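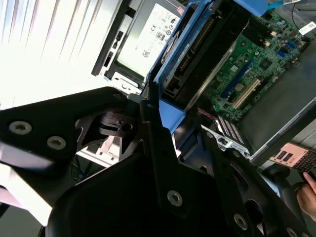
Filed under: Coursework > Tourism Management > Group Projects

Walking Tour Demand in a Mid-sized River Town

1. Purpose

The project examined how visitors to Wolach choose between the guided walking tour and the self-guided route leaflet. The guided tour is run by Zeltico and lasts 100 minutes. The leaflet is free and covers the same streets, with the exception of the Charvát brewery yard, which can only be entered with a guide.

2. Method

A one-page questionnaire was handed out at the ferry landing and at the tourist office. It asked for length of stay, group size, the option chosen and the main reason for the choice. In total 303 usable forms were returned. Forms with no answer to the third question were left out. Day visitors and overnight guests were treated as separate groups throughout.

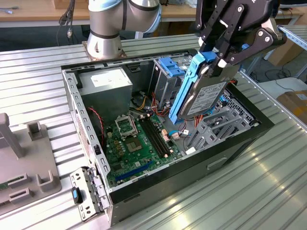
Answers to the open question were sorted under five headings: price, language, start time, walking pace and weather. Where a visitor gave more than one reason, only the first was used. Prasert Siriwan checked the sorting against the original forms, and 5 entries were moved to a different heading as a result.

3. Findings

Start time was the reason given most often by day visitors who took the leaflet. The only morning tour leaves before the second ferry arrives, so these visitors would have to wait until mid-afternoon. Overnight guests mentioned language more often than price. Guided groups are limited to 40 people, but no respondent gave a full tour as a reason.

4. Limits

All forms were collected outside the main season. The Dendo footpath was closed during the survey, and both routes were shorter than usual. The summer timetable begins in April and adds a noon departure. The survey should be repeated under that timetable before any change to the leaflet is proposed.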